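Evaluation of the Orum Stacking Kit for Introductory Manipulation Courses
Project report, undergraduate robotics laboratory, Jesside

1. Purpose

The department asked for an assessment of the Orum stacking kit before deciding whether to adopt it for the second-year manipulation course. The kit is sold by Kälin as an add-on for small tabletop arms. It consists of a set of colored cubes, a parallel gripper, a mounting plate and a software package called Arach, which handles calibration, motion planning and logging. The arm and the table were already in the laboratory and are not part of the kit.

The report covers installation, the calibration procedure, a stacking test and the quality of the documentation. Cost is left to the department. Long-term wear was outside the time available.

2. Installation

The mounting plate fitted the arm without modification. The supplied screws were the correct length, but the manual gives the tightening order for a different plate, and the drawing on the following page contradicts the text. We followed the drawing.

Arach was installed on a laboratory desktop from the supplied archive. The installer stops without a message if the user account has a space in its home path. After the account was changed, the installation finished normally. The software found the gripper on the first connection and found the arm only after its network address was typed in by hand - the automatic search looks on one subnet and cannot be told to look on another.

3. Calibration

Arach calibrates the work surface by touching it at a series of points chosen by the user. The fitted plane is then stored with the workspace file. The manual recommends spreading the points over the whole reachable area. When we placed them close together near the center, the error at the corners of the table became large enough for the fingers to press on the surface during a low grasp. With the points spread out, this did not recur.

The gripper is calibrated separately by closing it fully and then opening it to the limit. The routine is short and needs no tools. It must be repeated after every power cycle, and the software does not remind the user.

4. Stacking test

The test task was to place one cube on top of another, open the gripper and retract the arm to its rest position. A trial counted as a success if the upper cube stayed in place until the arm had stopped moving. Alignment was not part of the criterion. We ran 100 trials with the default speed setting and the same starting area for both cubes.

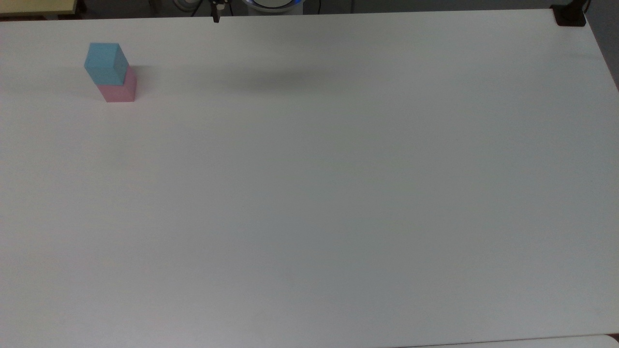 Alignment turned out to be the weak point of the default settings. A stack can meet the success criterion with the upper cube offset and turned relative to the lower one, and a third cube placed on such a stack has less support than the planner assumes. Arach has no check on the final pose of a released object. It reports a placement as complete when the fingers have opened, and the log entry is the same for a square stack and a crooked one.

We traced part of the rotation to the release step. The fingers do not open at quite the same moment, and the one that moves first leaves the other to push the cube slightly. Adding a pause of 2 seconds between the end of the downward motion and the release did not change this. Lowering the opening speed did, at the price of a longer cycle. The setting is in the advanced menu and is not mentioned in the manual.

Failures were recorded by cause. Most came from the approach, where a finger touched the top of a cube before reaching the grasp height. The remainder were dropped cubes.

5. Logging

Each trial produces a text file with joint positions, gripper opening and time stamps. The files open in any spreadsheet program. Arach keeps the most recent 2,000 files and deletes older ones without asking, so a course with several groups would need to copy its logs to another drive. The column names are clear, but the units are given only in an appendix.

6. Documentation

The manual is complete in its coverage of the software menus and weak on procedure. A student who follows it from the first page will reach the stacking exercise before the section on calibration. The example programs are better. They are short, they run as supplied, and the comments match the code.

7. Recommendation

The kit is suitable for the course with 2 changes to the way it is supplied. The course handout should replace the first chapter of the manual, and the opening speed should be lowered in the workspace file given to students. We also suggest that the success criterion for graded work include a limit on offset between cubes, measured by hand with a ruler until Arach offers a pose check. Kälin lists one as planned but gives no release date.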